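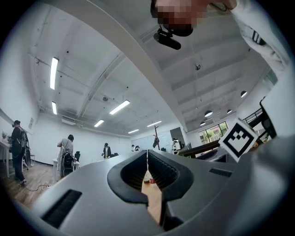

Black rubber finger pads above a light wooden tabletop, with a small red object between them.

Patlow: window replacement quotes and draft notes for one old house

What's in it

Patlow is the pile of numbers and notes I made while getting the windows in my house replaced. It covers 11 windows, the quotes I got for them, and how drafty each one felt before and after the work. I named it after the house, more or less (the old sign by the driveway says Patlow and I never took it down).

It's a small dataset and it's a personal one. I put it up after a couple of people on a home repair board asked for my spreadsheet, and the spreadsheet was such a mess that I spent a weekend turning it into proper files. If you're about to sign a window contract, or you want a little table of real quotes to practice on that isn't another set of flower measurements, help yourself!

Files

windows.csv
One row per window. Room, which way it faces, the size I measured, the size the installer measured (oh boy, see below), type, old frame material, and whether the storm window was still there.

quotes.csv
One row per window per quote. There are five quotes in total from three companies: Drondari, Duangkaew and Vustness. Drondari and Vustness each came back with a revised quote after the second visit, and both versions are in there. The column called revision tells you which is which. Please don't add them all up and tell me I spent a fortune, because I only paid for one of them.

drafts.csv
My draft scores, with the date, the outside temperature off my porch thermometer and a free-text note. The score column goes from 1 to 5. A 1 means I couldn't feel a thing with my hand flat against the sash, and a 5 means the curtain was moving.

All of it is plain comma-separated text, UTF-8, with a header row. The window_id column ties the files together. Prices are US dollars with no dollar sign and no comma for thousands. Sizes are in inches, as decimals, so a half inch is .5 and you won't find any fractions unless I missed one.

How I collected it

The quotes came as PDFs, one printout, and one photo of a carbon copy. I typed them in by hand and then went back through and checked every line against the paper. Where a company gave a lump sum for several windows, I left unit_price blank and put the lump sum in group_price, with a group_id so you can see which windows were lumped. I thought for a long time about splitting the lump sums up by area, and I even did it once, but it made the cheap little bathroom window look like a bargain that no one had ever offered me. Blank it is.

Labor is in its own column when the company broke it out. Duangkaew did, very nicely, down to the trim and the hauling. Drondari broke it out only in the revision. Vustness rolled everything into one price per window both times, so labor is blank there and labor_included says yes.

The draft scores are just me, walking around the house with a cup of coffee on windy mornings. I did it before the work and again after. I tried an incense stick for a while too (the notes mention it), and it was fun, but the smoke went every which way on the stairs and I went back to using my hand.

Measurements of the openings are mine, with a steel tape, width at top, middle and bottom, keeping the smallest. Same for height. The installer's numbers are copied from the order sheet.

Things that are weird and will trip you up

The dining room windows. My measurement and the installer's don't match, and it's not a typo. I measured inside the old stops, they measured with the stops off. I noticed it after the order went in and had a terrible night over it. Both numbers are right for what they are! Use installer_width and installer_height if you care about what was ordered.

The stair landing window shows up in windows.csv and in drafts.csv but has no row in the first Vustness quote. Their estimator skipped it, I didn't catch it, and so that total looked wonderful until I laid the papers side by side. It's in their revision. If you compare totals, compare the revised ones.

Some before scores for the upstairs bedroom were taken with plastic film still on the window. The film column is yes for those. Leave them out if you want a fair before and after. I kept them because I was curious how well the film worked (pretty well, for something you put up with a hair dryer).

Old frame material says "wood" for nearly everything. A couple say "wood, patched", which means a previous owner had been in there with filler. I didn't try to grade how bad the rot was. I wish I had. The company that did the work charged extra for a rotted sill in the laundry room, and that charge isn't in any quote. You'll find it in the notes column for that window and nowhere else.

There are no energy bills in this. I meant to include them, but I changed the thermostat the same winter and had some insulation blown in over the porch ceiling, so I couldn't have told you which thing did what.

What I'd use it for

Looking at how differently companies lay out a quote for the same job. Practicing joins and missing values, which this has plenty of. Making yourself a blank version for your own house: delete my rows and keep the headers, it's what I'd do if I ever had to go through this again. I'd add a column for lead time and another for who pulls the permit.

What I wouldn't use it for

Please don't use it to decide what windows should cost where you live. It's one house, one town, and one very chatty homeowner who asked for the nicer screens. Don't use it to rank the companies either. I was happy with the people I hired and I'd have been fine with either of the others, and I left out which one got the job on purpose so no one gets piled on or puffed up over a spreadsheet. Prices go out of date fast as well. The first quote in the file is from July, and one of the companies had already changed its glass options by the time I got the revision.

The draft scores are one person's hand on one side of the glass. I knew which windows were new when I scored them, obviously, and I had just paid for them, so I was in a mood to be pleased. Take the after scores with that in mind. The kitchen one over the sink didn't improve as much as I wanted and I made myself write that down.

Privacy and permission

My street address is gone, and so are phone numbers, contract numbers and the names of the estimators. I asked each company whether I could share what they'd quoted me and they all said go ahead. The PDFs themselves aren't included. Room names are the real ones, except that "laundry room" is a generous name for where the washer lives.

License

Do whatever you like with it. Credit is nice but I won't come looking for it. If you publish something, I'd love a link so I can go read it.

Changes

3 February 2019: fixed the group_id values for the living room, where I'd put the bay window in with the side windows. Added the film column. Took the trailing spaces out of the room names, sorry to everyone whose counts came out funny.

Before that: first upload, same data, more spaces.

Still to do

I have the paint and caulk receipts in a shoebox and would like to add them as their own file, matched to windows where I can remember which tube went where. I also want to redo the draft walk next winter now that the trim has had time to settle. If you spot a mistake, leave a note on the issues page with the window_id and I'll go check it against the paper.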